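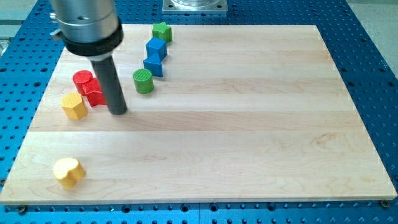 Can a machine clear a kitchen table yet?

Under narrow conditions, at a pace most households would not accept, and with a person within reach of the stop button.

The longer answer depends on what is meant by clearing. Most of the published work still reduces the chore to its smallest useful part, which is getting an object from where it is to where it should be. Colored blocks on a board remain the usual stand-in. A star, a cube and a heart differ enough in outline to make contact behavior interesting, and they can be knocked about all day without harm. An arm fitted with a plain rod has no fingers to close, so everything it does to a block it does by pushing. That removes grasping from the problem and leaves friction, contact and planning, which are hard enough.

Pushing matters more in domestic work than it gets credit for. People slide a plate aside to make room for another, nudge crumbs toward the edge of a counter and square up a stack of mail with the side of the hand. On the shop floor the equivalent is lining up parts in a tray or moving a carton the last inch against a stop. None of it requires lifting. All of it requires knowing what the object will do when touched off center, and a round part and a hexagonal part given the same push will not end up in the same pose.

The Castlow group reported its spring results in May. The task set was instructions in everyday language, of the kind "move the green star next to the yellow heart," issued over a board of loose blocks. Of 1,142 instructions, 548 were completed without a correction from the operator. The rest needed at least one further instruction or were abandoned at the time limit. The report does not separate those two outcomes, and it should. A block that needs a second nudge is a small cost. A block pushed off the board ends the job until somebody picks it up.

Crowding was the main source of trouble. With one block in open space, a straight push is usually adequate. With two or more in contact, the rod moves the neighbor as well, and the planner has to decide whether to go around, split the group first or accept the disturbance. Castlow's controller tends to accept the disturbance and tidy up afterward — a defensible choice on a board, less so on a table with glassware.

Nulside has taken the other route and put its effort into commercial kitting, where the parts are known in advance and the tray has a fixed layout. Its cell at the Restton plant is given 500 trays per shift. The cell does well on rigid parts and is switched over to manual work for bagged hardware, which changes shape when pushed. The switchover is done by hand and the plant lists it as scheduled downtime, so it does not show up in the fault count. Readers comparing suppliers should ask how that time is booked.

For the home, the Vukčević bench protocol is still the most useful yardstick available. It specifies 3 surfaces (bare wood, cloth and wet laminate) and scores the same pushes on each. Most systems are tuned on the first. Performance on cloth drops sharply because the surface moves with the object, and few entrants submit results for the wet surface at all.

Anyone planning a purchase this year should treat fixed-layout sorting of rigid parts as available, mixed rigid parts in clutter as a supervised trial, and general table clearing as research. Sites running their own pushing trials are asked to send completion counts with operator corrections listed separately, along with the surface used and the time limit per instruction.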